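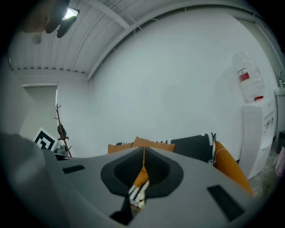
I promised Marietjie I would write up the cushion results before the weekend, so I've made a big pot of tea and I'm going to take my time over it.

For anybody new, our little group at Clalent has been trying to find out whether a policy for tidying soft furnishings learns more from many demonstrations in one spot or from fewer demonstrations spread over lots of arrangements. We do it all with handheld grippers (no robot arm during collection, bless them, they're slow) and train on the wrist view alone. Ruan recorded 355 demonstrations for the first set, with the cushions starting out in the same places every time. Zodwa's set was the same size, but she shuffled everything between takes, throws included, and I do mean everything!

Well, the shuffled set won, and by more than I'd have bet. Over 30 trials with starting layouts neither policy had met, Ruan's failed 13 and Zodwa's failed only 4. Most of Ruan's failures were the same one, too: the gripper closing very confidently on the spot where a cushion used to be, which I find oddly touching.

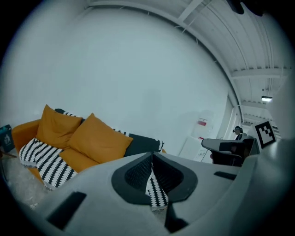
Does a mixed set still help if the demonstrations are a bit sloppy?
Up to a point. We put some of our clumsier takes back into the shuffled set and the results barely moved, but takes where the grasp slipped and had to be redone did make the policy hesitate.

Next we'll pool the two sets, a little over 700 demonstrations in all, and Brenda wants to try folding the throws on Tuesday. I've told her fringe is harder than it looks, and she has told me to bring snacks.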